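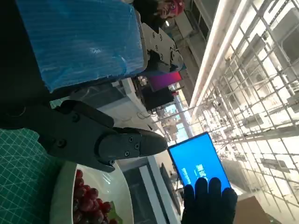 작업대에 둘 소형 로봇 팔을 처음 살 때, 예산은 어디서부터 잡아야 하나요?

팔 가격 말고 '집게와 작업대까지 합친 금액'부터 잡으세요. 저는 전체 예산을 먼저 정해 놓고, 거기서 집게, 고정대, 바닥 매트, 예비 부품, 배선 정리용품 값을 다 뺀 다음 남는 돈으로 팔을 골랐어요. 순서를 거꾸로 하면 팔은 멋진데 올려놓을 데가 없는 상황이 됩니다. 제가 첫해에 딱 그랬거든요 ㅎㅎ

안녕하세요, 작업실 살림 이야기 쓰는 사람입니다. 지난번 공구 서랍 정리 글에 로봇 팔 질문이 꽤 달려서 이번엔 그 얘기만 모아 봤어요. 저는 엔지니어는 아니고, 작은 공방에서 과일이랑 소포장 식품 담는 일을 조금씩 자동화해 보는 중입니다. 전문가 눈에는 허술한 데가 있을 거예요. 그래도 돈 써 가며 배운 거니까 적어 둡니다.

무엇을 집을 건지부터 적기

견적 받기 전에 종이 한 장에 집을 물건을 다 써 보세요. 저는 처음에 '과일'이라고만 적어서 Velix에 보냈다가 되묻는 메일을 엄청 받았어요. 포도랑 사과는 완전히 다른 물건이잖아요! 포도는 송이째 들 건지 알로 들 건지도 다르고, 껍질에 자국이 나면 못 파니까 손끝 재질도 따져야 하고요. 제일 무거운 것, 제일 미끄러운 것, 제일 잘 무르는 것. 이렇게 적어 보내니까 그제야 쓸 만한 답이 왔습니다.

무게도 그릇까지 합쳐서 재세요. 저희 집 사기그릇 하나가 618그램인데, 내용물만 생각하고 가반하중을 계산했다가 다시 했어요. 집게 자체 무게도 가반하중에서 빠진다는 것, 저는 Dunne 영업 담당 Oisín Corrigan 씨한테 듣고 처음 알았습니다. 카탈로그 맨 아래 작은 글씨로 적혀 있더라고요.

집게는 팔보다 나중에 사지 말 것

팔을 덜컥 사고 집게를 나중에 고르면 체결부 규격 때문에 어댑터를 또 사게 됩니다. 저는 어댑터 하나에 200유로를 썼어요. 손바닥보다 작은 쇳조각인데요. 지금도 서랍 열 때마다 속이 쓰립니다.

집게 볼 때 제가 확인하는 건 이 정도예요.
손끝만 따로 갈아 끼울 수 있는지. 통째로 바꿔야 하는 제품은 유지비가 훅 올라갑니다.
나사가 흔한 규격인지. 특수 나사면 예비를 한 봉지 같이 주문하세요.
식품에 닿는 부분은 재질 확인서를 주는지. 말로만 된다고 하는 곳은 저는 걸렀어요.
전원이 끊겼을 때 물건을 놓는지, 쥐고 있는지. 이건 꼭 문서로 받아 두세요.

자리 재기

줄자 들고 팔이 닿는 범위를 마스킹테이프로 바닥과 작업대에 표시해 보세요. 앞쪽만 재면 안 되고 팔꿈치가 뒤로 빠지는 자리도 봐야 해요. 저는 선반이랑 딱 겹쳐서 선반을 옮겼고, 그 김에 조명도 옮겼고... 예산에 없던 하루 인건비가 나갔죠. 팔을 두 대 쓸 생각이면 두 팔이 같이 움직이는 구역을 다른 색 테이프로 한 번 더 표시하는 걸 추천합니다. Caoimhe Buckley 씨 작업실은 두 대를 나란히 뒀다가 간격이 모자라서 한쪽 고정판을 새로 짰어요.

작업대 위에는 눈금 있는 재단 매트를 깔아 두면 편합니다. 그릇 놓는 자리를 눈금으로 기억해 둘 수 있고, 더러워지면 걷어서 닦으면 되고, 값도 싸요. 로봇용이라고 따로 나온 위치 맞춤판은 나중에 필요해지면 사도 늦지 않아요.

제 예산표

팔과 제어기를 뺀 주변 비용만 적습니다. 항목을 나눠 두니까 어디서 샜는지 보이더라고요.
고정대와 볼트류, 작업대 보강까지 해서 968유로.
어댑터 200유로. (안 써도 됐을 돈!)
예비 손끝은 6개를 묶음으로 샀고, 낱개보다 쌌습니다.
케이블 정리대와 멀티탭은 집에 있던 걸로 해결.
교육비는 처음에 빼먹었는데 나중에 따로 냈어요. 혼자 독학할 자신이 없으면 처음부터 넣으세요.

새것, 중고, 대여

중고도 괜찮습니다. 다만 가동 시간 기록이 없는 물건은 저는 안 사요. 관절마다 천천히 끝까지 돌려 보고 소리를 들어 보세요. 제어기 소프트웨어 사용권이 넘어오는지도 물어보시고요. 팔은 싸게 샀는데 사용권을 새로 사야 해서 새것이랑 값이 비슷해진 경우를 옆에서 봤습니다.

아직 무슨 작업에 쓸지 흐릿하면 대여가 낫다고 봐요. 저는 Wellden에서 한 달 빌려서 포도 담기만 시켜 봤는데, 그때 적은 메모가 나중에 구매할 때 제일 쓸모 있었어요. 대여 계약서에서는 파손 부담금이랑 운송비를 누가 내는지 보세요. 왕복 운송비가 은근히 큽니다. Goto 쪽 견적은 운송비가 따로 붙어 있어서 처음엔 훨씬 싸 보였는데, 합쳐 보니 차이가 얼마 안 나더라고요.

자잘한 것들

안전 관련 비용은 깎지 마세요. 비상정지 버튼은 앉은 자리와 선 자리 양쪽에서 손이 닿게.
납기를 물을 때는 본체 말고 소모품 납기도 같이 물어보세요. 손끝 하나 때문에 며칠을 쉬면 그게 다 돈이에요.
견적서는 유효기간을 확인하고 파일 이름에 적어 둡니다. 저는 11월에 받은 걸 묵혀 뒀다가 다시 받았어요.
연습용 물건값도 예산에 넣으세요. 포도로 연습하면 포도가 많이 듭니다. 처음 며칠은 물렁한 고무공으로 해도 충분해요.
장갑이나 행주 같은 건 팔이 움직이는 구역 밖에 걸어 두기.

댓글로 Róisín Tierney 님이 바닥 고정이 안 되는 임대 공간은 어떻게 하냐고 물어보셨는데, 저는 무거운 이동식 받침대에 올리고 바퀴를 잠가서 씁니다. 받침대 무게는 꼭 제조사 권장치를 보고 고르세요. 제 받침대 도면은 치수 다시 재서 다음 글에 올릴게요.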